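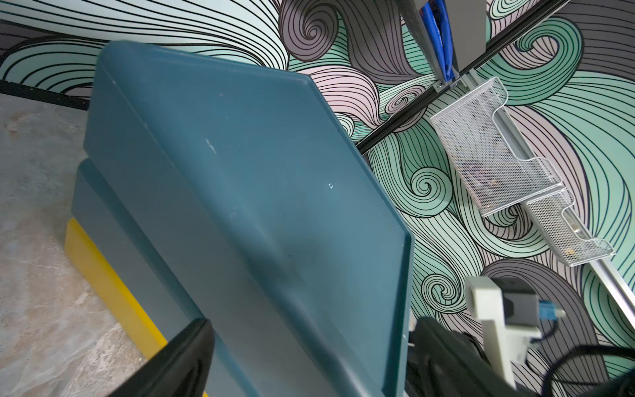
Teal bin, wrist camera view, one finger in the picture.

June 6, 2024
Narness student robotics project, bin task

Continued with the big teal bin. The goal for this part of the course is still the same: the arm must come to the bin from above, put one finger on each side, close, lift a little and put it back in the same place. The students call the arm Totilo and the control program Jakab, so I will use these names also here, otherwise my notes and theirs don't match.

Started with the old approach path from last week. It came in too flat, and Jakab stopped with the joint limit warning on the wrist. We raised the approach point and let the wrist turn later. After this no more warnings, but the movement is slower than I would like. For the club it is good enough. If we go to the competition in October we must make it faster, because there every team has only 3 minutes for the complete task, with setup included.

Training set has now 146 recorded attempts. I asked the students to write a short remark for each one, and most of them did it. The remarks "ok" and "fine" don't help me, please write what the fingers were doing.

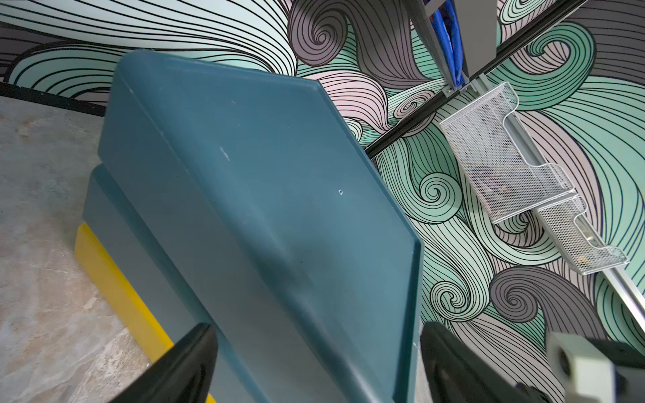 Edge detection is the part which gave us the most work today. Jakab looks for long straight lines and then decides which pair belongs to the bin. On the plain test wall in the other room it had no problem. With the mural it picks up too many candidates, all those curls are drawn with dense black parallel lines, and short pieces of them pass the filter. The yellow strip at the bottom of the bin is a much better mark, so the second group changed the program to search first for yellow and only after that for the teal rim above. I like this solution. It needs only a small change in the code and the students found it without me.

One open question: the color threshold. We set it with the ceiling light on and the blinds closed. I don't know yet how it behaves in the morning when the sun comes in from the side. To check before we record more.

Second open question is the weight. With the empty practice box the lift was clean. We put in 1077 grams of bolts and the box turned a little between the fingers during the lift. Rubber pads from the Bristo kit could help, there are still two pairs in the drawer. Glue them only at the ends of the fingers, the last time they were too long and touched each other when the gripper was closed.

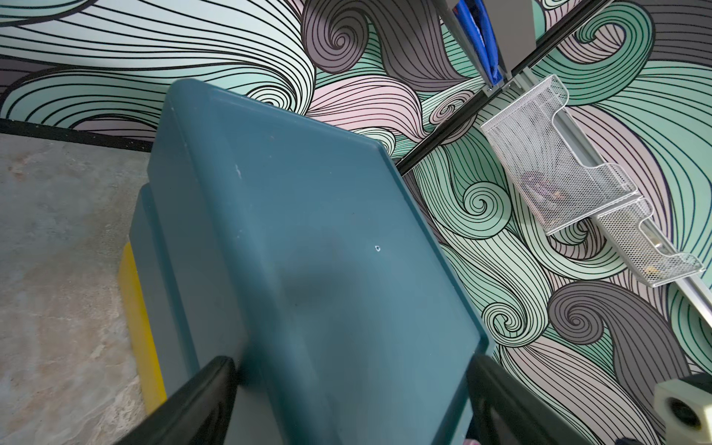 I also want to try a lower closing speed for the last part of the movement. At the moment Totilo closes with one constant speed and the force limit does all the work. One student proposed to divide it in two steps, fast until shortly before contact and then slow. He has already a draft in his branch, but it is not merged. Please don't merge it before we have tested it with the practice box.

We lost nearly 17 minutes with a loose connector at the emergency stop. It is fixed with a new clip. Whoever works next on the arm, press the stop button one time before you start and look if Jakab shows it.

To do:
- test color threshold in morning light
- pads on both fingers, then repeat the lift with the bolts
- two-step closing, practice box first
- better remarks in the log
- ask for a second battery for the label printer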